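Subject: Re: [members] Vasorberg open day, how was it?
Date: 13 June 2019

Nipon Duangkaew wrote:
> Couldn't get away from work in the end. Did anyone make it to the
> robot demo? Worth going in the autumn if they run it again?

Yes, went. Quick notes, am on the train so excuse typing.

Packed out. 807 through the door by mid afternoon according to the girl on the desk. Skip the talks, go straight to the Closia room. Two arms, one table, rubber bands. Sounds dull, isnt. The job is picking up loose bands and putting them in a clear tub, and bands are horrible things to grab, they never lie the same way twice. Stood there far longer than I meant to. The wrist view gives you a better idea of what it's up against: 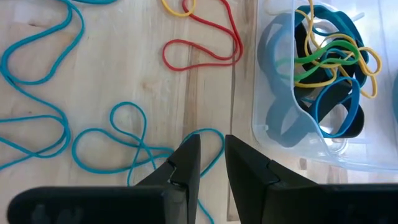 Vichien reckons a vacuum cup would be no use at all on those and two fingers is the only sensible way, though he'd want softer tips and a much slower approach. He was muttering about it all the way back to the car park.

Anyway. Went back after lunch for the longer session, 54 minutes, with questions at the end. Someone asked why not use boxes like everybody else. Answer was that boxes are easy and they've done boxes. Fair enough. You can get up fairly close if you're early, and the bands were all over the near half of the table.

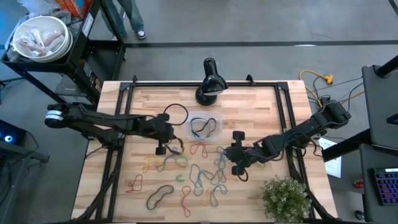

Didn't get to the Julgate stand, queue was silly. Chareonsuk had leaflets and not much else, took 2 if you want one. Parking free but sign up before hand, they were turning cars away. Autumn date not fixed yet, will foward the email when it comes.

Right, my stop.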